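Section 3: Weighing and photographing your coins

Okay, you've got the catalog software installed and your first tray is open. Now comes my favorite part! I'm writing these steps the way I do them at my own desk, so feel free to shuffle things once you have the hang of it.

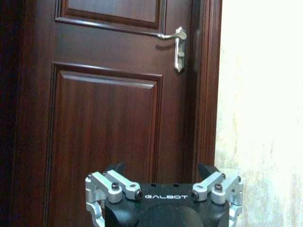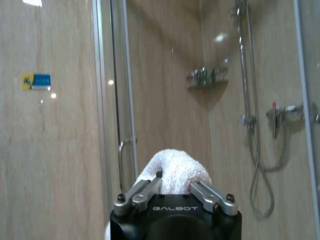
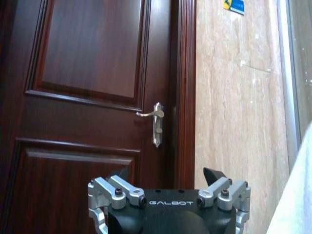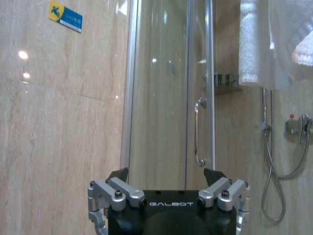 First and third pictures: paneled door. Second: white towel. Fourth: tiled bathroom.

What you need: the Clivow pocket scale, the Leone copy stand, a soft cloth, cotton gloves if you like them (I don't, I hold coins by the rim), and your record cards.

1. Put the scale on a hard, level surface and switch it on. Wait until the display settles at zero. Mine takes a few seconds longer in December, when my study is chilly.

2. Calibrate with the small brass weight from the lid. Press and hold CAL until the number blinks, set the weight in the middle of the pan, and take your finger away. Do this at the start of every session, even if you only have one coin to enter.

3. Spread the cloth under everything. A silver coin that drops onto bare wood can chip at the edge, and the old ones are more brittle than they look.

4. Weigh the coin 3 times, lifting it off in between. Type all three readings into the Weight box and let Flanitgate work out the average. If one reading is way off from the others, check for a draft — I once spent a whole evening arguing with an open window.

CAUTION: Never clean a coin before weighing it. Or after, please. No dips, no toothpaste, no pencil erasers. If there's a crust you can't live with, write to Kimie Miyazaki at the help desk and she'll point you to a conservator.

5. Measure the diameter at the widest point and again at right angles to it. Ancient flans are hardly ever round, so enter both numbers. Use plastic calipers. Steel ones scratch.

6. Set the column of the copy stand at the 40 mark and lock the knob. Turn on one lamp only, at the upper left. With two lamps the portrait goes flat and you lose the lettering.

7. Lay the coin obverse up (that's the heads side) with the bust upright. Take your picture, then flip it and line up the reverse by its own design. Don't assume the two sides share a top!

8. Write down the die axis while the coin is still in your hand. Hold it upright by the edges with the portrait facing you, spin it like a little door, and read where the top of the reverse points, using clock hours. An 11 and a 12 are easy to mix up on a worn piece, so look twice.

9. Type the legend exactly as you see it. Put missing letters in square brackets and leave a question mark where you're guessing. Guessing is fine — just let the next person know.

NOTE: If the screen shows Error 403 when you save, your tray is locked by another user in the Prudberg shared catalog. Keep the window open, ask them to close it, and press Save again.

10. Slip the coin back into its envelope before you pick up the next one. One coin out at a time, always. I still have two bronzes whose tickets I swapped years ago, and I'm not totally sure I ever got them straightened out.

Next: Section 4, Sorting by mint and ruler

Flanitgate Coin Catalog User Guide | Contact the help desk | © Flanitgate | Back to top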